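Chapter 4
Welcoming the Visitor: How Small Places Become Destinations

When Colette Leclerc first stepped off the ferry at Hormont, she had a single bag, a room booked for one night and no plan beyond finding a decent bowl of soup. She stayed for 15 days. Ask her why, as I have done more than once, and she will begin with the harbor and wander off to the baker, the cliff path and the woman at the ticket window who drew her a map by hand. Tourism, as you will see in this chapter, is made up of a great many small encounters like these, and our work is to understand how they fit together.

Hormont has 633 residents. On a fine afternoon in July it may receive 1000 visitors, most of them on the noon boat from Rustad, and every one of them will sooner or later want lunch, shade and a restroom - usually in the opposite order!

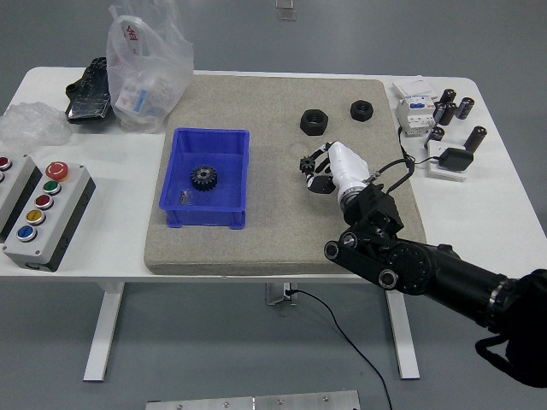 Figure 4.1 Gear, hex nuts and blue bin on a felt mat

We will come back to Hormont often in the pages ahead, and we will set it beside its neighbor, Tistby, which has the prettier beach and yet sees far fewer overnight guests. Stellan Westerberg ran a guesthouse in Tistby for 20 years, and his account of the seasons there (the crowded ones and the very quiet ones) opens Section 4.2.

Before you read on, think of a town you have visited and would gladly visit again. Write down what you remember of your first hour there - who spoke to you, what you ate, how you found your way. Keep the page handy, for you will need it in Section 4.1.

Key terms: day visitor, overnight guest, carrying capacity, shoulder season, gateway town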